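Vomley Sprint Car Club — General Meeting, 28th June

Present: Oda Moen (chair), Treasa Ó Dálaigh (minutes), Wen-hsiung Leung, Joelle Dabbas. Apology: Rajeshwari Venkataraman, under a gearbox.

1. Previous minutes accepted, spelling of "carburettor" excepted. 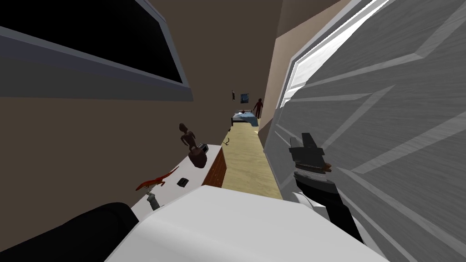
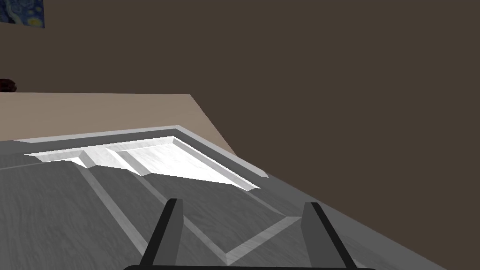
2. Tyres. Wen-hsiung moved that we stay with the Naltent control tyre. Joelle said it had all the grip of a wet biscuit. Carried, Joelle against.

3. Naltent 100. Entry fee to be $106, up from $42 in February. Long silence — then carried.

4. Noise. Bråten Road neighbours have written again. Oda to reply, politely this time.

5. Car 42. Two drivers still claim the number. Both told to bring proof or paint.

6. Track lights. Proluda quote of $2000 held over until Rajeshwari can read it.

Closed when the urn ran dry.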